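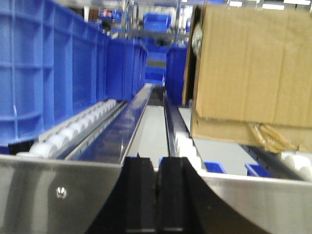

What is a storage tote?
A storage tote is a rigid, open-topped plastic bin of standard size, made to be carried, stacked and sent along a conveyor with its contents inside.

Storage tote

A storage tote (also bin, tub, crate or, in older stockrooms, "the blue thing") is a reusable container used in warehouses, parts stores and packing rooms. It holds goods that are too small, too round or too awkward to travel by themselves. The word "tote" comes from the verb meaning to carry, although a tote spends most of its working life sitting still and waiting for someone to remember what is in it.

Totes are usually molded in one piece from polypropylene or high-density polyethylene. Wood, pressed steel and coated fiberboard were used earlier and are still found in places where the purchasing department has a long memory. Blue is a common color. Explanations for this range from food safety to visibility to habit, and the trade literature has not settled the matter – though it has had plenty of time.

Construction

The standard tote has a thick rim, four walls and a floor. The rim keeps the walls from bowing outward when the bin is full and gives the hands something to hold. Molded ribs on the outside do the same work farther down, adding stiffness without much extra plastic. They also collect dust with an efficiency no designer has claimed credit for.

The inner walls are left smooth so that small parts don't hang up on them. In nesting models the walls slope inward toward the floor, which lets empty bins sit inside one another. In stacking models the walls are nearly straight, and the bins sit on top of one another whether empty or full. Some makers offer a bin that does both, depending on which way it is turned, and many warehouses own several hundred of these and use them one way.

Floors may be flat or ribbed. Flat floors run more quietly on rollers and wipe clean more easily. Ribbed floors carry more weight, and make a sound on a roller track that can be heard in the parking lot.
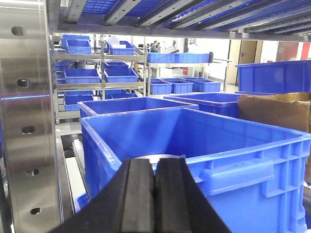
Blue plastic bins with a brown cardboard box and a metal plate pierced with round holes.

Use on conveyors

On a roller conveyor the tote acts as a sort of universal adapter. A bag of screws, a pipe fitting and a boxed lamp all behave differently on rollers, generally badly. Placed in identical bins they behave like identical bins. The usual rule is that at least three rollers should be under the bin at all times, so roller spacing is worked out from the shortest bin in service. Trouble starts when a shorter one is bought later.

Gravity conveyors need only a slight slope. Powered lines use belts or driven rollers and can stop a bin at a set point for picking or inspection. Side rails keep the bins straight. A bin that turns crosswise on a narrow line will stop everything behind it, and will do so in the one section that can't be reached from the walkway.

Contents and mixing

Practice differs on how many kinds of goods may share a bin. Single-item storage is easy to count and wasteful of space. Mixed storage is the reverse. In her handbook Bins and Their Contents, Lempi Honkanen recommends mixing only items that "could not be mistaken for each other by a tired person," and then spends a full chapter on hose clips and pipe hangers, which she regards as the great exception. Drahomíra Havlíček, reviewing the handbook, agreed about the clips and objected to most of the rest.

Cardboard inside totes is a long-running subject of disagreement. One school removes all outer packaging on arrival, on the grounds that boxes waste room and shed fibers. The other leaves goods boxed and strapped until they are needed, on the grounds that this was how they came.
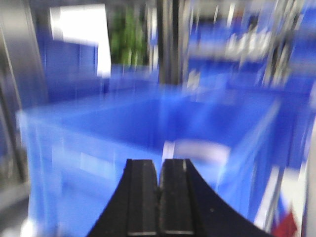
A compromise is to keep the box but cut off its flaps, which satisfies neither school and is therefore widespread. Where flaps are left on, they should be folded down inside the rim. A raised flap catches on the bin above, on sleeves, and on the side guards of the conveyor, and it has a way of hiding the label that would have told you the box was in the wrong bin.

Labeling

Labels go on the short outer wall, at the height of the hand grip or just below it. Adhesive labels are cheap and permanent, more permanent than anyone wanted: the Kaczmarczyk stockroom in Prirnville withdrew 232 bins from service when the layers of old labels became thick enough to stop the bins from nesting. Jadwiga Kaczmarczyk later had most of them scraped and returned to use. Clip-in card holders avoid this problem and introduce another, namely the loss of the card.

Molded or embossed lettering lasts as long as the bin. It is hard to read in poor light, especially blue on blue, and is best reserved for things that nobody will need in a hurry, such as the maker's name.

Cleaning and retirement

Most plastic totes can be washed with warm water and mild detergent, then dried upside down. Stacking them wet traps water between the walls and can make nested bins very difficult to part. Bronisława Sowa's much-copied maintenance sheet for Proltum gives the remedy as "two people and patience." A later edition changed this to "three people."

Cracks usually begin at the corners of the rim or where a rib meets the floor. A cracked rim can be lived with for a while in dry storage, but the bin should come off any conveyor, where a sharp edge will find a roller sooner or later. Repairs with tape are common and are not repairs. Old bins are ground up and remolded, or taken home, where they hold garden tools for another decade. 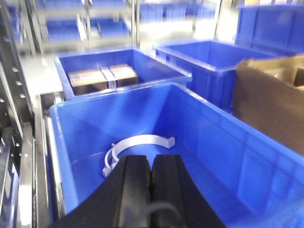
Can different makes of tote be stacked together?
Only if the rims and bases match in size and profile. Two bins with the same outside measurements may still sit badly on each other, and a stack that rocks when empty shouldn't be loaded.

See also
Crate
Pallet
Roller conveyor
Hose clip

Further reading
Honkanen, Lempi. Bins and Their Contents. Naris.
Wróbel, Remigiusz. The Nesting Problem. Naris. 90 pages.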